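Packaging and Storage, week 3 notes

Okay, so last time we got stuck on void space and I promised I'd come back to it. Void space is just the air you pay to ship! Take the Flokach carton from the reading: it holds 949 cubic inches, and the product inside uses 400. Work out the rest as a percentage and bring it with you (show your steps, please).
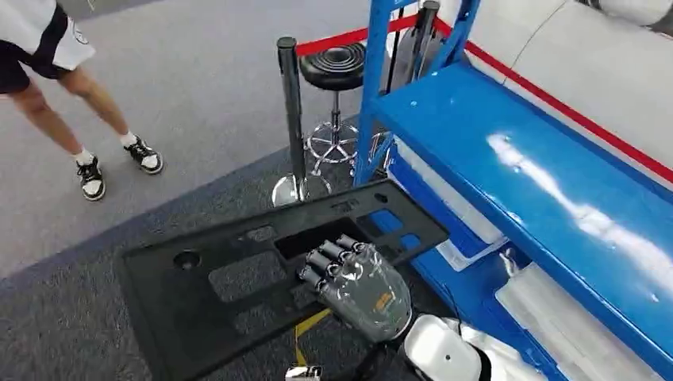

Shape matters too. Long flat parts bend if you stack them badly, and my rule is to support them at both ends and in the middle. Nga Phí's chapter on the Liltetgate warehouse covers this really well – read the bit on shelf depth twice.
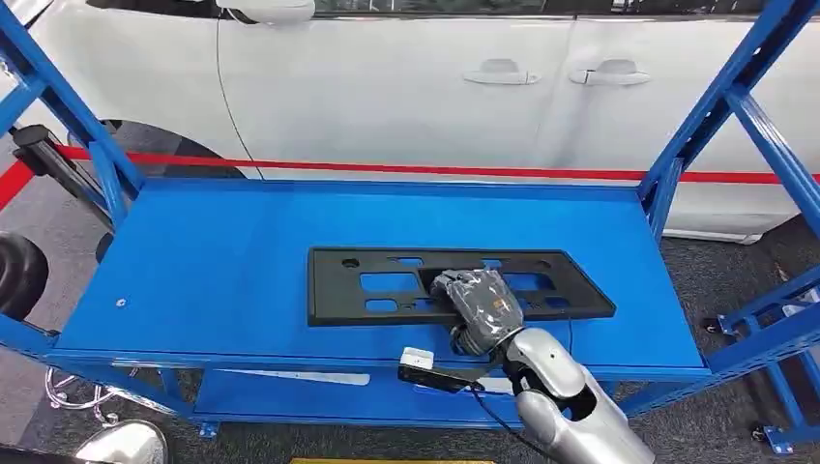

Then there's labeling. Put the part number on the short side of the box, where a picker can read it from the aisle. For the December assignment I want 200 words on how you'd label the Predness line, plus one sketch.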